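In defense of the messy drawer

When I moved from Tomar to Erkville in September, I had 36 boxes and a strong belief that every thing must have its own place. My neighbors on the staircase believe this also. They own dividers, labels and small baskets, and they speak of them with much love.

I would like to say a word for the other side. For one month I folded everything into equal rectangles, as the magazines advise. It took me 38 minutes each Sunday evening, and by the middle of the week the rectangles were gone. I did not become a calmer person. I became a person who is angry at socks.

Now I put things together in the way I use them. Cloth goes with cloth, and small packages go between the cloth, where they do not fall over and do not make noise. A guest from Skasby found this shocking. But I find my things quickly, and I think that finding is the purpose of storing.

It is true that one forgets what one has. I once bought the same tea 4 times - this was expensive and a little embarrassing. Still, the wooden organizer in the shop on Pendoner Street costs 240, and for this money I can forget a lot of tea.

A blue package in the folds of some fabric is, for me, put away well enough. 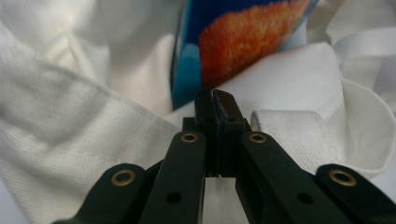
What I would keep from the tidy people

They throw away broken things at once, and I admire it. They also never store anything on the floor. These two habits I have taken from them, and the baskets I leave in the shop.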